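October 13, 2021
Workshop notebook, Ikby build
Drillidville studio

Work today was confined to the save system and to the colour pass on the harbour level. The mobile build of Ikby compiled on the second attempt, the first having failed on a missing audio library that had been moved during the April clean-up and never relinked. The path has been corrected in the shared project settings. Colleagues working from a local copy should pull before making any further changes to sound.

Save system. The fault reported by the testers was reproduced on the older of the two tablets. When the player leaves the game during a level transition, the file is written with the new level number and the old inventory. On reloading, any item collected in the final room is lost, and the door behind the player is locked. The write has been moved to the end of the transition and is now held in a temporary file until complete. The fault did not recur in 11 trials. It remains to be tested with the battery saver turned on.

Level 2, harbour. The frame rate fell to the low twenties whenever the full row of fishing boats was in view. The boats had each been given a separate material during the last art revision. They have been merged onto one texture sheet, and the level now holds at 59 frames per second on the newer tablet. The older device has not been measured. The water shader was left as it was, although the foam along the jetty still flickers at certain camera angles and should be looked at before the next milestone.
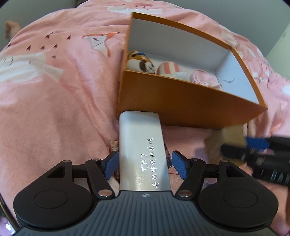 Stultel replied in the afternoon that the merged sheet was acceptable in principle, but asked that the original boat textures be kept in the archive, as two of them are to be reused in the opening sequence. The reply added that the grey on the hulls had shifted noticeably toward green and inquired whether compression was responsible. It is. The sheet has been exported again at the higher quality setting, at a small cost in download size, and the new version awaits approval.

Zaidi plug-in. The licence for the dialogue tool was renewed. The current version does not honour line breaks in the French text, and the centre-aligned captions run over the border of the speech panel. A manual break has been inserted in the affected lines as an interim measure. These are marked in the string table with an asterisk and are to be removed once the plug-in is updated.

Outstanding:
Battery saver test, older tablet
Foam flicker at the jetty
Frame rate on the older tablet, harbour level
Return of original boat textures to the archive folder
Controller vibration setting is not remembered between sessions (cause unknown)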